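Gerier bench, wrist view, May, 14:10

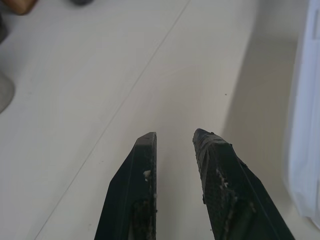 Second block of pick-and-place demos for the Clavemix set. Target is 70 episodes, 12 kept so far. Ivone on the leader arm, me logging.

Debris on the finger pads, pale crumbs, heavier on the right pad. Left pad has a little near the upper inner edge. Not wiped between episodes in this block. Need to decide whether pad state goes in the metadata. Åsmund says no, the policy should see dirty pads as well as clean ones. I would still like a field for it: clean / marked / clogged, filled in at the start of each block.

Two episodes discarded, both for late gripper close. Timestamps on the gripper channel lag the wrist stream on those two only. Tarcísio to check the logger before we carry on.

Seam in the tabletop is in view at the home pose. Keep the table where it is until the set is finished, then shift it for the Eide set.

To do: dry brush for the pads, spare pads from Flitosholm, rerun the open/close calibration after cleaning.

G. Nyberg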